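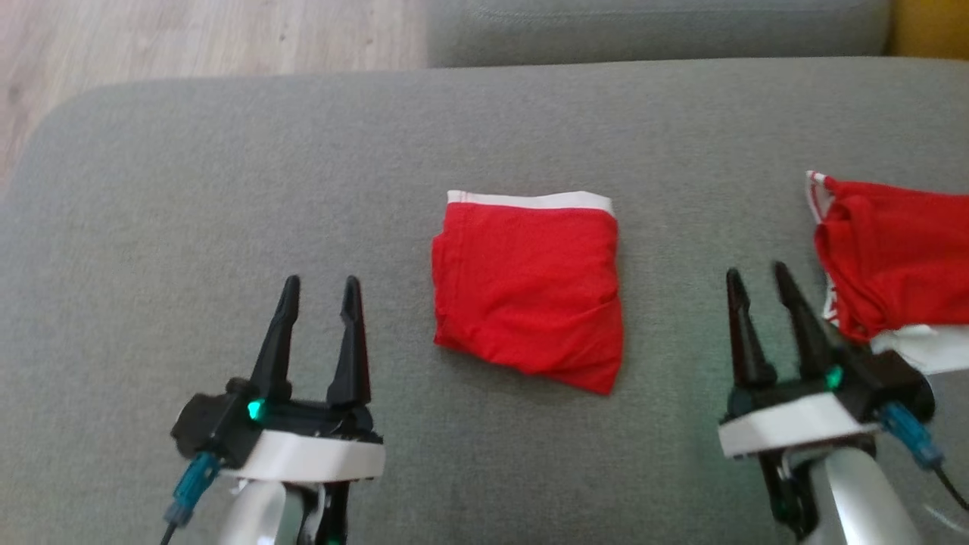
Un bóxer rojo ya doblado sobre el sofá gris; a la derecha, una prenda roja todavía sin doblar.

Doblar en el sofá: galería de la ropa pequeña

Me llamo Ratih Chin y escribo en español desde hace 6 años, así que pido paciencia con mis frases. En esta galería pongo fotos de la ropa doblada en casa. Empiezo por la ropa interior, que muchas personas guardan sin doblar. Yo también lo hacía antes.

Sobre la foto: el bóxer queda como un cuadrado plano, con la cintura blanca arriba. Me gusta dejar la cintura a la vista, porque en el cajón encuentro más rápido cada prenda. Las arrugas pequeñas de la tela no me preocupan y no uso la plancha para esto.

El método lo aprendí de Marleny Alvarado, mi vecina del piso de arriba. Se pone la prenda extendida, se lleva un lado hacia el centro, después el otro, y al final se sube la parte de abajo hasta la cintura. Con 10 prendas tardo 5 minutos. Marleny tarda menos.

El sofá me resulta más cómodo que la cama, porque no tengo que inclinarme tanto. La tela gris también ayuda: el rojo se ve muy bien encima y no se me olvida ninguna pieza.

En septiembre quiero añadir los calcetines y las toallas de mano.

Última actualización: viernes 16 de marzo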